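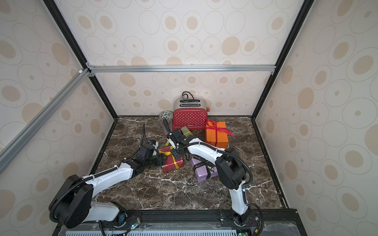

How often does a two-arm cell need to be recalibrated? Once a week if you believe the manual, and every morning if you believe the people who run the one at Drevgate.

The Drevgate workshop in Zarnmont has put out its first maintenance report on the gift-box cell it has been running since September, and it makes for less cheerful reading than the launch announcement did. The cell logged 657 hours of scheduled time. It was down for 95 of them, and most of that went on plain upkeep: cables, brackets and the camera on the wrist.

The cell was put together by Jullis, a small integrator that promised a setup "any technician can maintain in a coffee break." Two arms share one rail at the front of a box built from aluminum extrusion, with patterned paper on the walls and a marble floor. Wrapped boxes with ribbons and bows are set out on the floor, and the arms are supposed to pick them up and sort them.

The coffee break has turned out to be 44 minutes. That is the workshop's own average for the morning check, which covers the base bolts, the corner brackets on the back rail, the wiring along the front rail and a test reach with each arm. The cable that loops along the arm gets its own line on the sheet. If it is clipped too short it tugs at full reach, and if it is left too long it catches on the neighbor. The report lists 11 stoppages from that cause alone.

Jullis says the figures will improve. It blames the early numbers on a mounting rail that was bolted down before the frame had been squared, and says a Saturday rebuild put that right. Maybe so. The report has only a few days of data from after the rebuild, and the morning check did not get any shorter in them.

There is also the question of who does the work. The original plan had one technician looking after the cell along with two other machines. The workshop now keeps one person on it for most of the shift, and the report does not add that cost to the total. Readers who want to compare the cell with a packing bench and a pair of hands will have to do that sum themselves.

Hamada, the distributor that supplies the spare parts, has offered a service contract starting next quarter. The workshop has not said whether it will sign. A second cell, announced at the launch with a good deal of noise – and penciled in for the same room – is now listed as "under review." The maintenance sheets are pinned up by the front desk at Drevgate for anyone who wants to read them.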